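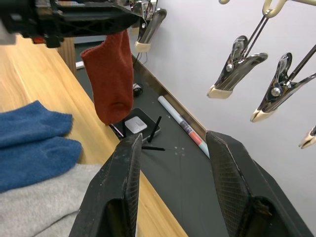

Handtücher falten könne inzwischen jeder, heißt es am Telefon, noch bevor ich meine erste Frage los bin. Handtücher seien flach, groß und verzeihen alles. Man solle sich doch bitte mal eine Wäscheklammer vornehmen. Eine kleine, mit Feder. Und dann eine Socke dazu, und das Ganze mit zwei Fingern pro Hand, ohne Gefühl in den Fingerspitzen. »Dann reden wir weiter.«

Na gut. Reden wir weiter.

Weniger ist Socke

Wie ein Robotikteam in Plodotora mehr als die Hälfte seiner Trainingsdaten wegließ und damit besser wurde

127 Mal geteilt · 34 Kommentare

Plodotora, kurz nach neun am Vormittag, Juni. Bei Jatoma läuft die Kaffeemaschine und die Treppe riecht nach Bohnerwachs. Zweiter Stock, schmale Tür, dahinter wird Wäsche aufgehängt. Seit Monaten. Immer wieder die gleiche, Socken vor allem, in Paaren, dazu ein paar störrischere Teile. Socke vom Brett nehmen, zum Klammerhänger führen, Klammer auf, Bund rein, Klammer zu, loslassen. Nächste. Für einen Menschen eine Sache von Sekunden, nebenbei, mit dem Radio an.

Für zwei Roboterarme ist es eine Zumutung. Der Hänger pendelt. Die Klammer pendelt am Hänger. Die Socke pendelt am Greifer. Drei Pendel, und die sollen sich auf wenige Millimeter treffen, und zwar genau dann, wenn die Kamera am Handgelenk am wenigsten sieht, denn der eigene Finger steht im Weg. Dazu glänzt das Metall der Klammern. Chrom ist für die Bildverarbeitung eine Pest, es spiegelt ja alles, die Wand, die Decke, den Arm selbst.

Das Projekt heißt Raju. Warum, konnte mir im Haus keiner mehr sagen. Die Methode, um die es hier eigentlich geht, heißt Flunex und ist auf dem Papier so schlicht, dass man sie beim ersten Lesen überliest.

Kurz zum Hintergrund, wer das schon kennt, springt einen Absatz weiter. Solche Arme werden heute meist nicht mehr Zeile für Zeile programmiert. Ein Mensch führt sie vor, per Fernsteuerung, wieder und wieder, Kameras und Gelenkwinkel laufen mit. Aus den Aufzeichnungen lernt ein neuronales Netz, was als nächstes zu tun ist: dieses Bild, also diese Bewegung. Nachahmungslernen. Die gängige Meinung dazu lautet seit Jahren: mehr Vorführungen, besserer Roboter. Wer Geld hat, sammelt. Wer keins hat, sammelt auch, nur langsamer.

Jatoma hat auch gesammelt. 913 Vorführungen, jede von der ersten Socke bis zur letzten. Wochenlange Arbeit, steife Schultern, schlechte Laune am Nachmittag (die Laune sieht man in den Daten, dazu gleich mehr). Dann trainiert. Dann der Test.

Und der war mies. Der Arm fuhr schön an, weich, fast elegant. Packte die Socke. Hob sie. Kam zum Hänger und fing an zu zögern. Ein kleines Stück vor, ein kleines zurück. Wieder vor. Drückte die Klammer auf und ließ sie wieder zuschnappen, leer. Die Socke auf dem Boden.
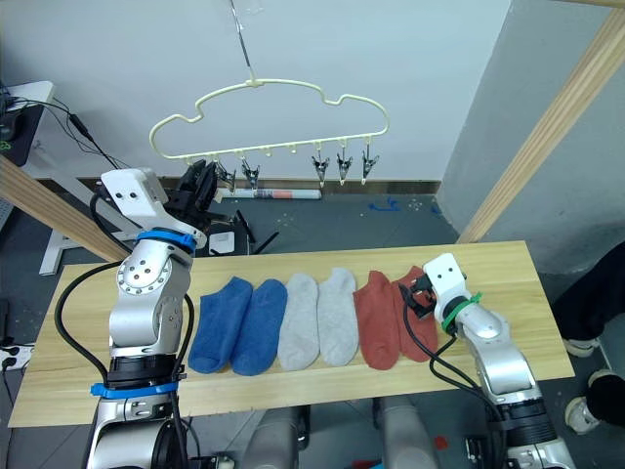
Also hat man sich die Vorführungen noch einmal angesehen, alle, und das ist der unglamouröse Teil, der in keinem Vortrag vorkommt. Was dabei auffiel: Die Menschen an der Steuerung machen es nicht gleich. Der eine drückt die Klammer zuerst ganz auf und bringt dann den Stoff. Die andere schiebt den Stoff schon an die Gummispitzen und drückt im letzten Moment. Ein Dritter wartet, bis nichts mehr pendelt, was ewig dauert. Jede Variante funktioniert. Nur die Mischung eben nicht. Ein Netz, das drei Wege im selben Bild gezeigt bekommt, nimmt gern die Mitte, und die Mitte zwischen »jetzt drücken« und »noch warten« ist ein Zittern vor der Klammer.

Neu ist diese Beobachtung nicht, das räumt das Team sofort ein. Mehrdeutige Vorführungen sind ein altes Ärgernis, und es gibt Netzarchitekturen, die damit besser zurechtkommen sollen. Die hat man bei Jatoma auch benutzt. Half. Reichte nicht.

Flunex setzt woanders an, nämlich vor dem Training. Das Verfahren zerlegt jede Aufzeichnung an den Stellen, an denen sich der Kontakt ändert: Finger berührt Stoff, Finger berührt Klammer, Klammer geht auf, Stoff sitzt. Diese Momente lassen sich aus den Motorströmen herauslesen, ein Kraftsensor ist nicht nötig. Um jeden dieser Momente wird ein kurzes Fenster gelegt. Und dann wird verglichen, Fenster gegen Fenster, quer durch den ganzen Bestand: Wo ähnliche Bilder zu sehr verschiedenen Bewegungen führen, gibt es Minuspunkte. Wer zu viele sammelt, fliegt raus. Die ganze Vorführung, auch wenn sie gelungen war.

Gerade das tat weh, erzählt man mir. Auch saubere, schnelle Durchgänge landeten im Ausschuss, bloß weil sie zum Rest nicht passten. Die Nachmittagsdaten übrigens überdurchschnittlich oft. Müde Menschen improvisieren.

Übrig blieben 433.

Mit denen wurde neu trainiert, gleiches Netz, gleiche Rechenzeit, gleiche Arme. Beim Vergleichstest bekamen beide Versionen dieselbe Aufgabe, je 127 Versuche, abwechselnd, damit nicht die eine das gute Licht kriegt und die andere den Abend. Als Fehlschlag zählte alles, was nicht in der Klammer blieb, auch eine Socke, die erst hing und dann rutschte. Die Version mit dem vollen Bestand scheiterte in mehr als der Hälfte der Fälle. Die mit Flunex scheiterte 34 Mal.

34 von 127, das ist für einen Haushalt natürlich immer noch indiskutabel. Wer mehr als jede vierte Socke vom Boden aufheben muss, hängt lieber selbst. Aber der Abstand zwischen den beiden Versionen ist deutlich, und er kam durchs Wegwerfen zustande. Das muss man in dieser Branche erst mal jemandem verkaufen.

Sie lesen gern über Technik, die noch nicht fertig ist? Unser Newsletter kommt zweimal im Monat. Abmeldung jederzeit möglich. Mit der Anmeldung akzeptieren Sie unsere Datenschutzhinweise.

Einwände gibt es, und zwar reichlich. Der naheliegendste: Wer alles aussortiert, was abweicht, züchtet sich einen Roboter mit genau einer Masche. Solange die Klammer so hängt wie gewohnt, prima. Hängt sie verdreht, steht er da. Vielfalt in den Daten ist ja kein Selbstzweck, sie ist die Versicherung gegen den Tag, an dem etwas anders ist.

Im Team nickt man dazu. Ist so. Deshalb wird nur um die Kontaktmomente herum gestraft, auf dem Weg dorthin darf jeder fahren, wie er will. Ausholen, Umwege, zweimal ansetzen, alles erlaubt und sogar erwünscht. Streng wird es erst auf den letzten Zentimetern. Ob das als Antwort genügt? Bei verdrehten Klammern schneidet die Flunex-Version laut Jatoma ebenfalls besser ab, aber der Vorsprung schrumpft, und die Zahlen dazu wollte man noch nicht herausgeben. Zu wenige Versuche. Finde ich in Ordnung. Notiert habe ich es trotzdem.

Zweiter Einwand, und der kommt von mir: Socken sind gutmütig. Kurz, dick am Bund, gestrickt, sie hängen brav nach unten und haben einen Rand, den auch eine mittelmäßige Handkamera findet. Wie sieht es mit Sachen aus, die sich selbst verdecken? Ein dunkles Kleidungsstück etwa, großflächig, mit Falten, bei dem jede Falte aussieht wie ein Rand und keine einer ist.

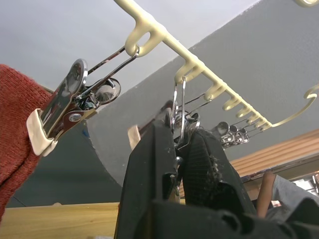
Dunkler Stoff schluckt das Licht und damit die Kanten. Genau da, wo die Methode am meisten sehen müsste, sieht sie am wenigsten. Die Motorströme helfen ein Stück weiter, dünner Stoff gibt aber kaum Widerstand, und dann verpasst die Zerlegung den Moment der Berührung schlicht. Passiert. Im Protokoll taucht dann ein Fenster zu wenig auf, und alles dahinter ist verrutscht. Man behilft sich mit Handarbeit: reinschauen, Marke setzen, weiter. Schön ist das nicht und es skaliert auch nicht. Auf meine Frage, wie lange das dauert, ein langes Ausatmen.

Und schwere Teile ziehen den Hänger schief. Das klingt banal. Hängt links etwas und rechts nichts, kippt der Bügel, und sämtliche freien Klammern sitzen plötzlich woanders als beim letzten Mal. Bei Socken fällt das kaum ins Gewicht, im Wortsinn. Bei größeren Stücken verändert jeder erfolgreiche Griff die Aufgabe für den nächsten. Man könnte den Bügel natürlich festschrauben, der Vorschlag kam von Besuchern schon öfter. Wird abgelehnt. Zu Hause ist er auch nicht festgeschraubt.

Wozu das Ganze? Einen Wäscheroboter will Jatoma nicht bauen, jedenfalls sagt man das. Es geht um die Art der Aufgabe: etwas Weiches in etwas Bewegliches stecken, das sich dabei wehrt. Kabel in Klemmen, Schläuche auf Stutzen, Dichtungen in Nuten. In Fabriken wird so etwas bis heute von Hand gemacht, oft im Akkord, oft mit kaputten Daumengelenken als Folge. Die Wäscheklammer ist dafür ein billiger Stellvertreter. Geht eine kaputt, nimmt man die nächste.

Als nächstes soll Flunex während der Vorführung mitlaufen. Also: Wer steuert, bekommt sofort einen Hinweis, wenn er vom gewohnten Griff abweicht, und kann gleich neu ansetzen. Dann müsste man später weniger wegwerfen. Ein Probelauf dazu steht, ausgewertet ist er noch nicht. Im Team ist man sich auch nicht einig, ob das gut ist. Die einen freuen sich auf sauberere Daten. Die anderen fürchten, dass man den Leuten an der Steuerung das Improvisieren abgewöhnt, und irgendwann weiß keiner mehr, ob der gewohnte Griff eigentlich der beste war oder bloss der häufigste.

Die Frage stellt sich im Grunde schon jetzt. Flunex belohnt die Mehrheit. Wenn von allen Vorführern zwei Drittel umständlich zugreifen, lernt der Arm umständlich zugreifen, nur eben sehr gleichmäßig. Dagegen hat man eine grobe Bremse eingebaut, die Dauer des Griffs zählt mit, langsame Mehrheiten verlieren Punkte. Wie stark, wurde nach Gefühl eingestellt. Steht so auch im Bericht, auf der vorletzten Seite. Fand ich sympatisch.

Kurz vor zwölf muss ich los, der Zug. An der Tür noch die Frage, ob ich es selbst mal probieren wolle, an der Fernsteuerung, eine Socke nur. Ich habe dreimal angesetzt. Beim dritten Mal hing sie, schief, an einem Zipfel. Die Aufnahme wurde gespeichert und dann durch den Filter geschickt.

Aussortiert.

Diese Seite verwendet Cookies, um Inhalte zu personalisieren und Zugriffe zu analysieren. Einstellungen ändern · Alle akzeptieren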